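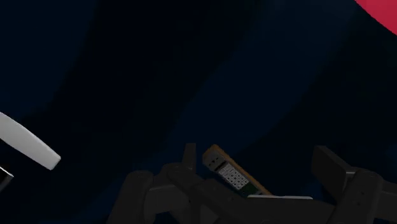 第4章 房间、房价与门锁的初始设置

本章适用于在 Prornix 前台系统中首次建立住宿单位的管理员。开始之前,应已完成第2章的服务器安装和第3章的用户授权。以下步骤以 Hurkstead 旅馆的配置为样板,该旅馆由主楼和一栋附楼组成,主楼为旧宅改建,房间面积、床型和卫浴位置各不相同。房型统一的住宿单位可跳过4.2中关于单间属性的部分。

4.1 准备工作

1. 以管理员账户登录,确认页面右上角的营业状态为“未开放”。营业状态为“开放”时,房型和计价方式处于锁定状态,无法修改。
2. 准备一份房间清单。清单至少包含房号、所在楼栋、楼层、最多入住人数、床型和卫浴类型。
3. 确认 Gullero 门锁网关已通电并接入内部网络,网关面板的状态灯为常亮。
4. 如需接入 Su 订房渠道,向渠道方索取物业编码和接口密钥。密钥只显示一次,应立即保存。

注意:房间清单中的房号一经启用便写入账单编号,之后只能停用,不能改名。旧宅内的房间若以名称代替号码,请将名称填入“显示名称”,房号栏仍填数字。

4.2 建立楼栋与房间

1. 打开“设置”>“物业结构”,点击“新增楼栋”。
2. 输入楼栋名称和代码。代码为两位字母,用于生成门锁分组。
3. 在楼栋下点击“新增楼层”。阁楼和半地下层应单独建立,不要并入相邻楼层,否则清洁路线的排序会出错。
4. 在楼层下点击“新增房间”,逐间录入。房间较多时可使用“批量导入”,导入文件须为 UTF-8 编码,每次最多 80 行。超过 80 行的文件会被整体拒绝,应拆分后分次导入。
5. 选择每间房的房型。同一房型下的房间可在排房时互换。面积或卫浴差异明显的房间应各自建立房型。
6. 展开“单间属性”,勾选适用项目:公用卫浴、楼梯通达、低矮门楣、禁用明火、临街。
7. 点击“保存并校验”。校验结果出现在页面底部,红色条目必须处理,黄色条目可以忽略。

注:勾选“楼梯通达”后,系统会在订单确认信中自动加入“房间无电梯到达”的说明。该说明的文字可在“模板”>“确认信”中修改,但不能删除。

注意:壁炉仅供陈设的房间也须勾选“禁用明火”。未勾选时,系统会在增值项目中向客人提供木柴加购。

4.3 设置房价

房价由基础价、季节系数和附加项目三部分组成。系统先以基础价乘以季节系数,再加附加项目,最后计税。计算顺序不可更改。

1. 打开“设置”>“房价”,选择房型。
2. 在“基础价”栏输入每晚价格。Hurkstead 旅馆附楼双人房的基础价为 89,主楼单人房为 52,货币单位取自系统设置。
3. 点击“新增季节”,输入起止日期和系数。系数以百分比表示,100 为不调整。
4. 季节之间允许留空。未被任何季节覆盖的日期按基础价计算。
5. 季节之间不允许重叠。出现重叠时,后保存的季节不生效,页面显示代码 R-04。
6. 在“附加项目”中建立早餐、加床、宠物清洁等项目,并选择计费方式:按晚、按人、按次。
7. 点击“预览”,任选一段日期检查每晚金额。
8. 确认无误后点击“发布”。

12月跨入次年1月的季节必须拆成两段录入。系统以日历年为单位存储季节,跨年的日期区间会在年末被截断,且不给出提示。

注意:修改已发布的房价不会影响已确认的订单。如需对已确认订单重新计价,应在订单页面逐单操作,并注明原因。

4.4 设置订金与取消规则

1. 打开“设置”>“订单规则”>“订金”。
2. 选择“按比例”或“固定金额”。按比例收取时,在比例栏输入整数,例如 50 表示收取订单总额的 50%。该栏不接受小数。
3. 设置免费取消的截止时间。时间以入住当日的下午三时为基准向前推算。
4. 选择逾期取消的扣款方式:扣除订金、扣除首晚房费、扣除全额。
5. 如对包栋订单采用不同规则,勾选“包栋订单单独设置”,并重复步骤2至4。
6. 保存。

注:包栋订单指同一订单占用某一楼栋的全部可售房间。楼栋内有房间处于“维修”状态时,该房间不计入可售房间,订单仍按包栋处理。

4.5 配对 Gullero 门锁

门锁配对应由两人配合完成,一人操作前台,另一人在房门处。配对期间房门须保持开启。

1. 打开“设备”>“门锁网关”,点击“搜索”。列表中出现网关序列号后点击“绑定”。
2. 输入网关底部标签上的配对码。
3. 网关绑定成功后,进入“门锁”页面,选择要配对的房间,点击“开始配对”。
4. 在房门处取下门锁内侧面板的电池盖,按住配对键,直至听到两声短音。
5. 前台页面显示“已发现设备”后,核对设备尾号与门锁标签是否一致,再点击“确认”。
6. 在门锁上输入测试密码。锁舌应缩回,并在五秒后伸出。
7. 装回电池盖,使用机械钥匙开关一次。
8. 对下一间房重复步骤3至7。

小心:测试密码和机械钥匙均未验证之前,不得关闭房门。配对中断可能使门锁停留在锁定状态。

小心:旧宅原有的木门不得擅自扩孔。锁体与门芯尺寸不符时,应改用表面安装件,安装件的型号见附录B。

墙体较厚的楼栋可能出现信号不足。在“门锁”页面查看信号值,若某一门锁长期低于 50,应在同层走廊加装中继器。中继器须接常供电插座,不可接在由走廊灯开关控制的线路上。加装后等待十分钟再读取信号值,过早读取的数值不可靠。

4.6 接入 Su 订房渠道

1. 打开“渠道”>“新增渠道”,在列表中选择 Su。
2. 输入物业编码和接口密钥,点击“测试连接”。
3. 连接成功后进入“房型映射”页面。左列为本地房型,右列为渠道房型,逐行选择对应关系。
4. 一个本地房型只能对应一个渠道房型。不打算在渠道销售的房型选择“不映射”。
5. 设置渠道可售数量。首次接入时,每个房型宜保留一间不放给渠道,待同步稳定后再取消保留。
6. 选择同步方向。首次同步必须选择“由本地到渠道”。
7. 点击“执行首次同步”,等待状态变为“完成”。同步期间请勿关闭页面。
8. 登录渠道后台,抽查任意三个日期的房价和余房。

注意:首次同步若误选“由渠道到本地”,本地房价会被渠道房价覆盖。恢复方法为打开“维护”>“备份”,选取同步前自动生成的备份。恢复会清除备份时间之后录入的全部订单。

4.7 试运行与开放

1. 在“维护”>“试运行”中开启试运行模式。试运行期间生成的订单编号以 T 开头,不计入报表。
2. 建立一张两晚的订单,完成收取订金、办理入住、发放门锁密码、退房和结账。
3. 建立一张订单后立即取消,核对退款金额。
4. 在截止时间之后取消一张订单,核对扣款金额。可在试运行页面调整模拟时间,无须等待。
5. 打印一份清洁单,核对房间顺序与实际路线。
6. 关闭试运行模式。系统询问是否删除试运行订单时,选择“删除”。
7. 将营业状态改为“开放”。

注:试运行模式下发放的门锁密码是真实有效的。关闭试运行模式时这些密码会自动作废,但离线的门锁须在恢复连接后才会执行作废指令。

4.8 常见代码

R-02 基础价为空。返回4.3步骤2补填。
R-04 季节日期重叠。调整日期后重新保存。
G-01 找不到网关。检查网线和供电,确认前台电脑与网关处于同一网段。
G-07 门锁无应答。更换全部电池后重试,不得新旧电池混用。
G-09 设备尾号不符。取消配对,检查相邻房间的门锁是否同时处于配对状态。
S-03 接口密钥无效。向渠道方重新申请,旧密钥随即失效。
S-05 房型未映射。返回4.6步骤3。

代码未列于上表时,打开“维护”>“日志”,导出当日日志,连同软件版本号一并提交技术支持。导出文件默认不含客人姓名和付款资料,无须另行遮盖。

清洁排班与布草库存的设置见第5章。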